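Steltenmont Motor Racing Club
Minutes of the July meeting, clubroom, 7.30 pm

Present: Aicha Kamel (chair), Inese Dzene (minutes), Dörte Fröhlich, Shengli Tian
Apologies: Dirk Sauerland

1. Previous minutes
Agreed, with one correction: the Hinds round is a 48-lap race, as printed in the regulations.

2. Hinds round
Entries stand at 14 cars. Shengli has asked the circuit for an earlier scrutineering slot and is waiting for a reply. Drivers' briefing stays at 8.15 am. Cars not through scrutineering by then will start from the pit lane.

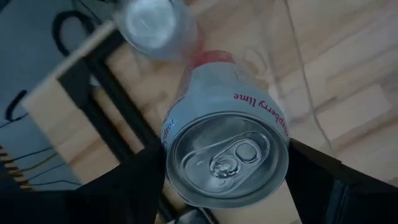 Drinks can, apparently unopened, with the pull tab across the lid.

3. Protest from the Clorkov race
Car 2 was protested for passing under yellow flags at the hairpin. Dörte had read both marshals' reports and they agree on where the pass was made. The ten-second penalty stands. Aicha to write to both drivers.

4. Tyres
The Bruvora control tyre remains in use to the end of the season. A request to allow a second wet compound was discussed and turned down — it can be raised again at the rules meeting.

5. Money
Balance is 3,235 after payment of the Clorkov circuit hire. Timing invoice still to come.
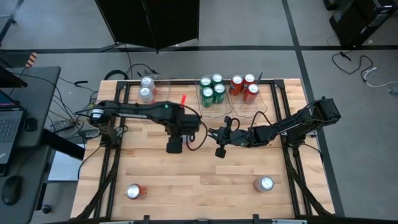 The butcher-block table and its two black arms, with the metal frame round them.

6. Marshals
Short of flag marshals for Hinds, mainly at the back of the circuit. Inese to email last year's list. Lunch to be provided as before.

7. Any other business
Dirk had asked by email whether the reserve driver rule covers practice. It does. Transponders to be handed back at the end of each meeting, not posted.

Closed 9.10 pm.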